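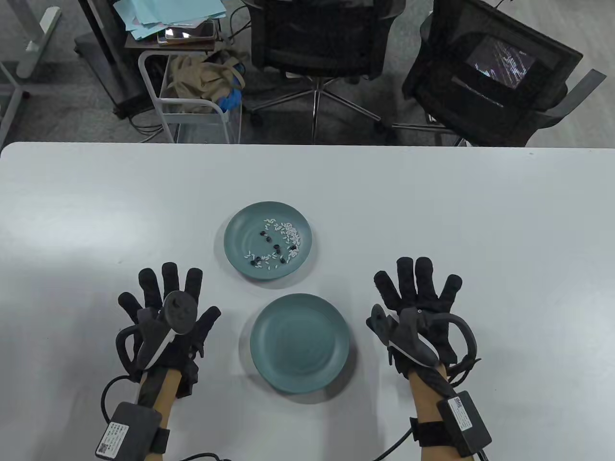 The gloves and forearm boxes on, ready for rice and beans.

Features > Workshop Visits > Looking after the kit

Search this site Go

Keeping the gloves honest: a morning with Yaqin Su

14 shares 2 comments

It takes Yaqin Su twelve minutes to get somebody into the gloves properly, and she will not be hurried. I know because I tried to hurry her. I had arrived at the Flimham workshop a little before nine, full of questions about the robot hands, and she sat me down with a mug of tea and told me we would be starting with straps.

"Everybody wants to talk about the hands," she said. "The hands only know what the gloves tell them. If a glove has slipped, you have spent the whole morning teaching a robot to miss."

The Kasprzak cell, as the team call it, learns small table jobs by copying a person. Su has looked after the wearable side of it for nearly 2 years, and she talks about it rather as my aunt used to talk about her sewing machine, with great fondness and a fair amount of grumbling. Each glove is black fabric with sensors fitted to it. A tracking controller is fastened to the back of the hand, and a box of electronics sits on the forearm below, with a cable running away from it.

She begins with the boxes. They go on the bare arm, snug, with the label facing up so that the code can be read without any twisting about. "Sleeves are my enemy," she told me. "Fengying came in wearing a lovely thick jumper in January and I had to send her off to find a T-shirt, poor thing."

Then come the gloves, worked down finger by finger, and after them the controllers. These cause her the most bother. The strap across the back of the hand stretches with use, and once it gives, the controller rocks a little each time the wrist turns. She changes the straps after 80 hours of wear and writes the hours in a red notebook, although there is a perfectly good spreadsheet for it. (I asked about the spreadsheet. She moved on to cables.)

Cables, then. Su likes a generous loop between the box and the table edge, because a tight one tugs when you reach forward, and it is nearly always the plug at the box end that suffers. She showed me one she had resoldered the evening before, and I made what I hope were the right noises.

With everything on, the wearer holds both hands up over the table, fingers spread wide, and stays quite still while Su looks at the readings. She then asks for a fist, a flat hand and each fingertip to the thumb in turn. If one finger lags behind on the screen she takes the glove off and starts again. Hakim Ginting, who wears the gloves more than most, says he does the routine in his sleep now. "My wife has complained," he added.

The job itself is gentler than I had pictured - two teal plates on a white table, one with rice and a few black beans on it, the other empty. Why rice and beans? "They're small and they're different," Su said, "and you find out very quickly if your fingertips are off. With a big wooden block you could be half asleep and still get away with it."

I wondered what goes wrong most often, expecting something grand. She thought about it for quite a while.

"Sweat," she said. "Sweat, and people scratching their noses. The sensors can drift as the hand warms up, so I stop everyone after 110 repeats and we do the fingers again. Shuzhen thinks I'm too strict. She's welcome to mend them herself."

At the end of the day the gloves are turned partly back, wiped along the inside and left on a rack by the window, never in a drawer. The controllers go on charge and the boxes are checked for loose screws. Su does this last part with the radio on, and she said that, apart from the soldering, it is the bit she likes best.

A new pair of gloves is on order from Baltuvetti, with the straps sewn in instead of threaded through. She is looking forward to them, I think, though she has already bought spare thread.

2 comments | Share this article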